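Home News Galleries Guides Contact

Filed under: Galleries / Robots at work / Laundry and cloth

Can a machine fold it yet?

By Lovely Soriano
16 Jun 2024

Most of the chores people ask me about come down to cloth. Towels, bedding, shop rags, the apron that has to go back on its hook. A dishwasher has racks, and a floor robot has a floor. Cloth has no fixed shape, and a machine that can pick up a mug all day may still do nothing useful with a shirt.

In February I spent 2 days at the Drellham test hall watching Flimell run its folding arm on hand towels. It was given 36 towels, one at a time, dropped on a bench by a technician. It folded 30 of them into something you could put on a shelf. The rest it gripped by the middle, or by two layers at once, and a person had to step in. A hotel laundry manager standing next to me said she would take the arm if it could also pull the towels out of the bin, and it could not. Somebody has to separate them first.

That is still where things stand for homes, as far as I can tell. Folding a towel that has already been laid flat is close to solved. Getting to flat is the hard part. The machine has to find a corner in a heap and tell an edge from a crease, and stripes don't always help, as a fold can break up the pattern in odd places.

Shop floors are a little further along. Policarpio sells a station that wipes down metal trays with a cloth pad, and I have seen it keep going through a whole shift. The pad is clamped to the tool, though, so the machine never has to pick it up. Eltell does something similar with filter bags, feeding them in from a roll. In both cases the engineers got around the loose cloth before it ever reached the robot, and I don't blame them.

The other approach is to have people do the job with the gripper in their own hand. The person does the thinking and the reaching, and the motion is recorded for a robot to learn from later. The markers on the gripper let a camera work out where it is and which way it is turned. It is slow work and hard on the wrist – I tried it for an hour and my folding got worse as I went. It does make you notice how often you use your other hand without meaning to.

A gripper over a crumpled piece of striped cloth on a round white table:

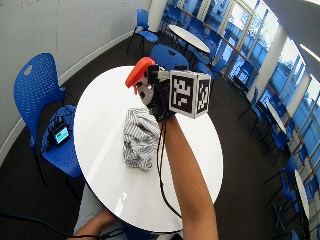

My own answer to the question at the top is not yet for the home, and in narrow cases for the shop floor. If you wash a lot of one item, all the same size, and you have someone to lay it out, a folding arm may be worth pricing. For a mixed family basket I would keep the money. I plan to go back to Drellham when Flimell has its bin-picking version ready, and I'll bring a fitted sheet.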